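ATmega32U4 做的 MIDI 脚踏控制器，表情踏板数值一直跳，求思路

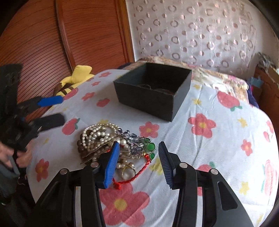
楼主：灰盒子
发表于 2022年9月1日

手上这个项目断断续续做了一个夏天，现在卡在一个地方，想请各位看看。

主控是 Arduino Micro，也就是 32U4，用 USB 直接走 MIDI，没有做 DIN 口。底板是自己画的，两层板，上面有六个脚踏开关、两个表情踏板插座、一排指示灯。开关部分没有问题，Program Change 和 Note 都能发，延迟我用着感觉不出来。

问题在表情踏板。踏板不动的时候，CC11 还是会自己往外发，在两三个值之间来回跳。宿主里录自动化，一条直线录成了毛边。踩到中间位置最严重，踩到底反而安静。

踏板是 Jidis 的被动踏板，TRS 接口，电位器两端接 5V 和地，中间抽头进 A0。板子上没有加电容，当时觉得用不上。

代码里的做法是 analogRead 读出来右移三位，得到 0 到 127，和上一次的值比较，不一样就发。十位的原始读数在踏板不动的时候大概是上下六七个数在晃。

已经试过的：
换 USB 线，没有变化。
换一个 USB 口，没有变化。
把指示灯全关掉，好一点，还是跳。
换另一个踏板插座，一样。

想问两件事。第一，这个晃动幅度正常吗。第二，应该在硬件上解决还是在软件里滤掉。

2楼：南墙根

指示灯关掉就好一点，这句话很关键。你的灯和 ADC 参考用的是同一路 5V 吧？32U4 默认拿 AVCC 做参考，灯一亮一灭，参考就跟着动。

不过你的踏板也是接在同一路 5V 上的，理论上是比例测量，参考动多少，输入跟着动多少，应该能抵消掉。如果没抵消，就要看地线。灯的电流从哪里回去，踏板的地从哪里回去，这两条线是不是共用了一段很细的走线。

能不能发一下底板地线的走法，文字描述也行。

3楼：灰盒子（楼主）

回2楼：是同一路。地没有铺铜，是走线连的。六个灯的地串在一起，从板子左边绕到右边，踏板插座的地就接在这条线的末尾，再回到 Micro 的 GND。

写出来才发现这个走法确实不太对。

4楼：南墙根

那就基本找到一半了。下一版铺地，踏板插座的地单独回 Micro 的 GND 引脚附近，不要跟灯共用。

这一版可以飞线，从插座的地脚直接拉一根粗一点的线到 Micro 的 GND，把原来那段走线割断。割之前用万用表确认一下断开以后没有别的东西也跟着悬空。

5楼：阿尔法衰变

不用动硬件。十位 ADC 右移三位，一个 MIDI 值对应八个原始值，晃六七个数当然会跨界。这种情况软件里加一个迟滞就够了。

做法：记住上次发送时的原始读数，新读数和它差的绝对值超过一个门限才更新，比如门限设成 8。不超过就当没动。我做的推子盒就是这么处理的，八路推子，没有一路乱发。

注意两端要单独处理，否则踩到底可能永远到不了 127，停在 126。

6楼：南墙根

迟滞能让它不乱发，但是噪声还在。慢慢踩的时候会一格一格地跳，音量推子看不出来，拿去控滤波器截止频率就能听出来台阶。先把硬件弄干净，再加一个小的迟滞，两样都要做。

7楼：阿尔法衰变

台阶是 MIDI 本身七位分辨率带来的，0 到 127 就那么多格，硬件再干净也是台阶。要平滑应该在接收端做，大部分合成器插件对 CC 都有平滑处理。

8楼：南墙根

格数是一样的，但你门限设成 8，慢踩时更新的时机就落后一格。反方向再踩回来，又落后一格，来回加起来就差出两格的空程。脚上是有感觉的。门限设成 3 或者 4 就好得多，前提是噪声要先压到这个范围里面。

9楼：盐水鸭饭

插一句，楼主的踏板电位器是多少阻值的？

AVR 的数据手册建议信号源阻抗在 10k 以内，超过了采样电容充不满。多路切换的时候，上一个通道的电压会带到下一个通道。楼主有两个插座，如果第二个插座没插踏板，那个脚是悬空的，读它一次再读 A0，A0 就会被带偏。

踩到底安静、踩到中间最严重，跟这个现象是对得上的。电位器在中间位置时等效输出阻抗最大，到两端接近零。

10楼：灰盒子（楼主）

回9楼：刚量了，两端之间是 50k。

第二个插座现在确实是空的，代码里两个通道轮流读，没有判断插没插。

11楼：盐水鸭饭

50k 的电位器在中点的等效阻抗是 12.5k，已经超了一点，不算很离谱。加上悬空脚就比较麻烦。

建议按这个顺序试，一次只改一样：

先把代码里第二路的读取注释掉，只读 A0，看晃动有没有变小。
再把第二路加回来，每次切换通道以后先读一次丢掉，再读一次作为有效值。
最后在 A0 到地之间焊一个 100nF 电容，贴着 Micro 的引脚焊，不要焊在插座那一头。

每一步记一下原始读数的最大值和最小值，不要看 CC，CC 已经被右移过了，看不出细节。

12楼：半截粉笔

我跟楼主用过同样的踏板，Jidis 那一款有两种接法，背面有个小拨动开关，一边抽头在 Tip，一边抽头在 Ring。接反了也能出数，但行程曲线是歪的，前半段几乎不动，后半段一下子上去。楼主确认一下拨到哪边。

还有一个跟本题没关系的提醒：TRS 插头插拔的时候会有一瞬间把 5V 和地短在一起。最好在 5V 到插座之间串一个几百欧的电阻。我没加，后来 USB 口保护过一次，整台电脑的 USB 都掉了。

13楼：灰盒子（楼主）

回12楼：拨动开关的位置是对的，行程曲线正常。串电阻这个没想过，插座那里没有预留位置，这一版打算割线贴一个。

回11楼：先做了第一步。只读 A0，让踏板停在中间不碰它，连续读了 1,455 次，原始值最大和最小之间差 13。两路一起读的时候忘了记，晚上补上。

14楼：阿尔法衰变

差 13 就比你主楼说的上下六七个数没好多少，说明悬空脚不是主要原因。

15楼：南墙根

同意楼上这一句。还是回到地线。把灯关了再测一遍。

16楼：盐水鸭饭

先别下结论，13 是最大最小差，里面有可能只是几个尖峰。把分布打出来看看，如果绝大部分落在三四个值里，那就是偶发干扰，中值滤波就能处理。如果是平摊的，那才是整体在晃。

17楼：灰盒子（楼主）

补数据。条件都是踏板停在中间，每组次数一样。

灯全亮，两路一起读：最大最小差 15
灯全亮，只读 A0：差 13
灯全灭，只读 A0：差 8
灯全灭，只读 A0，加 100nF：差 3
灯全亮，只读 A0，加 100nF：差 5

分布也看了，灯全亮不加电容的时候是比较平摊的，没有明显的尖峰。

地线还没有飞，烙铁头太粗，怕把旁边的焊盘带下来，等换了头再弄。

18楼：盐水鸭饭

这组数据很清楚了，几个因素都有份，电容的作用最大。第二路恢复以后记得把那个空脚处理一下，插座选带开关触点的，没插的时候触点把输入接到地，软件里读到 0 就行，不用另外判断。

19楼：路过的电容

借楼问一下，指示灯是直接用 IO 口驱动的还是有芯片？如果是用 PWM 调亮度，晃动的周期会跟 PWM 有关系。

20楼：灰盒子（楼主）

回19楼：IO 口直接驱动，串 600 欧电阻，亮度是 analogWrite 调的，因为全亮太刺眼。

21楼：路过的电容

那可以试一下把调光去掉，换大一点的限流电阻，让灯常亮。PWM 每个周期都在开关电流，常亮的话压降是固定的，对 ADC 的影响就变成一个固定偏移。偏移不要紧，反正踏板两端都要校准。

22楼：阿尔法衰变

我还是觉得到这一步就可以收了。差 5 的情况下，门限设 6，一行代码的事。为了一个脚踏板又割线又飞线又换电阻，不如把时间拿去写固件。楼主这个东西是自己用的，不是卖的。

23楼：南墙根

他反正要画第二版，这时候不弄清楚，第二版还是一样的毛病。

24楼：半截粉笔

两位说的不冲突。这一版软件凑合，下一版改板子。

顺便问楼主外壳用的什么？我一直找不到合适的脚踏外壳，Caltard 的铝盒我看过，标价 349，买空盒子有点下不去手。

25楼：灰盒子（楼主）

回24楼：外壳是旧效果器拆下来的，孔位不对，重新钻的，不太好看。Caltard 那个我也看过，同样没买。

回21楼：改成常亮试了，灯全亮、只读 A0、加电容，差变成 4。手头的大阻值电阻只够换三个灯，剩下三个先拔掉了，所以这个数不完全可比。

26楼：不吃香菜

我用 Honorato 那个开源固件，里面自带滤波，踏板部分是指数平均加动态门限，动得快的时候门限自动变小，停住了门限变大。楼主可以直接搬过来用，也支持 32U4。

27楼：阿尔法衰变

Honorato 的那个我试过，功能多，占空间也多，32U4 的闪存放完以后剩不下什么。只搬滤波那一个文件就好，依赖不多，改两个头文件能编过。

28楼：不吃香菜

对，只搬那一个文件。平均系数默认偏大，快踩会觉得拖，自己往小了调。

29楼：灰盒子（楼主）

搬过来了，能编过。默认参数确实拖，做哇音的时候明显跟不上脚。调小之后可以接受。现在停住不动的时候 CC 不再往外发，录出来是直线。两端也能到 0 和 127。

第二路还没恢复，等插座换成带触点的。

第二版的改动先记在这里，免得自己忘：
整板铺地，踏板的地单独回。
A0、A1 各一个 100nF，贴着引脚。
插座 5V 串电阻。
灯不用 PWM。
插座换带开关触点的。

30楼：盐水鸭饭

再加一条，A0 的走线不要从灯的走线底下穿过去。

31楼：南墙根

第二版画完可以把图贴上来，发去打样之前大家帮你看一眼，尤其是地。

32楼：Nisenness老用户

想问一下，同样的板子能不能一边走 USB MIDI 一边从串口出 DIN？我手上有台老音源没有 USB。

33楼：灰盒子（楼主）

回32楼：可以，32U4 的 USB 和硬件串口是分开的，Serial1 设成 31250 就能出。我这一版没有引出来，第二版可以考虑留个排针，不焊插座。DIN 那边需要两个 220 欧电阻，位置够的话我一起画上。

34楼：Nisenness老用户

好，等第二版。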